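Orkbridge build notes: plugging things in is hard 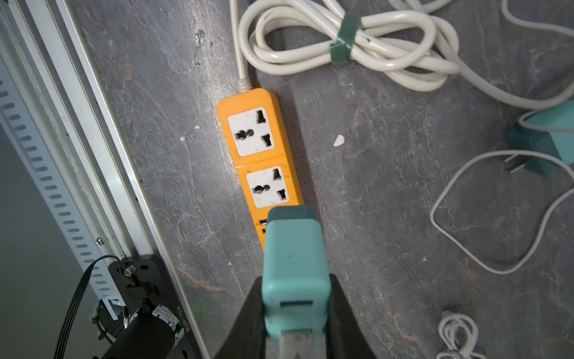

Ju-won Won

Ok quick one, I have to be out of the garage in an hour and I want this written down before I forget which settings I changed.

So the arm is called Orkbridge (long story, old bike shop sign) and the job for June is plugging a charger into a power strip. Orange strip, teal adapter, gray stone-look top. Strip is NOT live while I do any of this, cord goes nowhere. Please do the same if you copy me.

First thing, the grip. The adapter is a rectangular little block and the black fingers are angled, so if you grab it too far back it tips the moment the prongs touch anything. Moved the grasp forward 15 mm and closed slower. Better. Still tips sometimes. I think I want thin rubber on the inside of the fingers but the glue I have is garbage so thats for next time.

Second thing, the strip itself. Universal sockets, the kind with a round hole and slanted slots so any plug fits. Great for people, awful for a robot. Lots of openings that look like the right opening. My matching code (I call it Soylu, dont ask) kept picking the wrong slot until I made it find the whole white face first and then work out the slots from that. Took me most of an evening to see it. Scuffs on the plastic dont help either.

Numbers, for the two people who keep emailing me. Ran 200 tries overnight with the strip taped down at one angle. 179 ended with the adapter fully seated. Nice! Then I turned the strip diagonal and it fell apart, nearly every miss was the wrist coming in a few degrees off and the prongs skating over the face. Didnt count those properly, will do it when the angle fix is in.

The angle fix: I was reading the strip's direction from the white cord end. Dumb, the cord bends. Now I take the long edges of the orange housing and average them. Only tested by hand so far, looks ok.

Cables. I know. The coil with the green strap stays up top and the second charger lives off to the right, with its thin white wire going all over the place. I like having some mess in view, if it only works on a clean table its no use to me. But do keep loose cable away from the rail. One got pulled in on the old rig and took a connector with it.

Motor wise no changes. Ribbon cable by the bracket has a loop of slack and I'm leaving it exactly like that, last time I tidied it I lost the encoder for 2 days.

To do
rubber on the fingers
slower last bit of the push, maybe stop on force and not on distance
rerun the diagonal set and count it this time
try the USB port on the strip (small, hate it already)
wipe the bench, little white flecks everywhere

Code is in the usual folder under Osus, the branch with "angle" in the name. Its ugly. If the grip script complains about a missing config just copy the old one over, I forgot to commit it and will do it tonight.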